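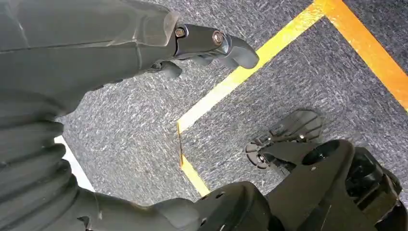

Gripper open over the carpet, near the yellow tape line

Why do bond prices drop when the central bank raises rates?

Posted by Vallejo_reader in Money and the Economy

I've been trying to follow the news on interest rates and I keep getting stuck on one thing. I have 2,000 dollars in a bond fund through the credit union in Kirnesbridge, and every time rates go up the fund goes down. Shouldn't higher rates be good for somebody who's lending money? I'm not planning to touch it for 10 years, if that matters. Thanks!

Araceli Zabala

Great thing to ask, and once it clicks you'll see it everywhere! Say you own a bond that pays 3 percent. Then rates rise and new bonds come out paying more. Anyone shopping for bonds would pick the new ones, so the only way to sell yours is to mark the price down until the deal is just as good. The payments on your old bond never changed – only what other people will give you for it today.

Now the part I love. Your fund keeps collecting interest and its old bonds keep maturing, and that cash goes into the new, better-paying ones. With 10 years ahead of you, the higher income has time to make up for a lot of the drop. How much depends on how long the fund's bonds run. Look for the word "duration" on the fact sheet (mine was on the second page). If it says 3, a one-point rise in rates knocks the price down by something close to 3 percent. Long-term funds swing way more!

Urkine

just buy CDs, no price to look at. I put 300 in one every month and forget about it

Vukier

Agree with Araceli on nearly all of it. One thing to add: bond prices move on what people expect the central bank to do, so your fund can fall weeks before a meeting and then barely budge on the day. Drove me nuts until I started reading the statements they put out afterward – really fun once you get used to the language. And CDs are fine, but check the penalty for taking money out early.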